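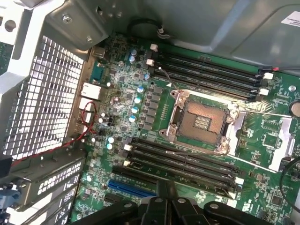
Sunday, late. Went in for four hours I won't get back.

The arm stopped again. Same fault as before, force limit on the wrist, right over the memory slots, and the screen says "recovered" in green as if it had done us a favor. Recovered means it backed up two inches and sat there until I walked over. If that counts as a recovery then so does my car when the tow truck shows up.

Bláthnaid pulled the log from Treketbridge. 1179 cycles since they moved the line over to workstation boards, 200 stops. Rilero's weekly report has us at 439 cycles and a handful of "minor events." I asked Ciarán which cycles they threw out and he said the ones that didn't finish. Well, sure.

What bothers me more is the socket. These boards come down the line with no processor in them and the contacts wide open, and the arm travels straight across on its way to the slots. One droop in the wrist and that's a dead board. Rilero says the arm can't droop with the brake on. In September they said it couldn't drop a memory stick either, and I have the stick in my desk drawer.

I asked for a cap over the socket and a path that goes around. Ciarán says the path adds time. He's probably right about that. He also wants to raise the force limit so it stops less, and I told him I won't sign it. The limit is the only part of the thing I trust.

Also the stop button on the far side of the cell is still behind the parts rack. I wrote that up weeks ago. Moved the rack myself tonight, alone, and my back knows it.

Mac Mathúna from Ivgate comes to look at the brake. He'll bring a new cable, they always bring a new cable. Need to remember to print the log before he plugs anything in.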